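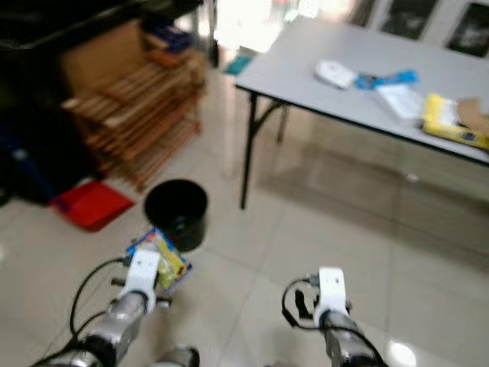
A reader at Hernotport has written to ask whether a second arm can be justified at all when the first already takes up most of the equipment budget, and whether it would be wiser to wait a year.

The answer depends on the work. The Zikex two-arm unit was assessed for clearing and sorting small packaged goods between a table and a floor bin. For that purpose the second arm is worth having, but the purchase price is a poor guide to what a department will spend.
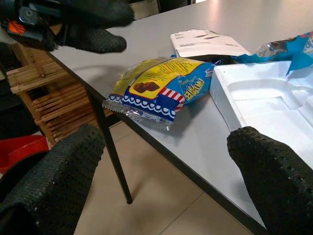

**Tomos Rees** | Equipment Reviews | 1/7/24

Snack bags are an awkward load. The wrapping creases and reflects light, and a textured finger is to be preferred to a smooth one. Rekent supplies replacement finger covers at £22 a pair, and these should be entered as a running cost from the outset. We have allowed £300 a year for covers and £480 for the service plan.

Delivery was quoted at 11 weeks. Installation is charged separately — a point the Zikex order form leaves to its second page — and training is not included. Departments buying through Ifans should ask for both in writing before an order is raised.

Cable routing is our main reservation. Cables that hang in loops need clear space, and the floor plan should allow for it. The manual is adequate, though the section on spare parts is out of date.

Recommended for sites with steady daily use. Smaller sites should request a quotation for hire first and compare it with the full cost over three years, including covers and service.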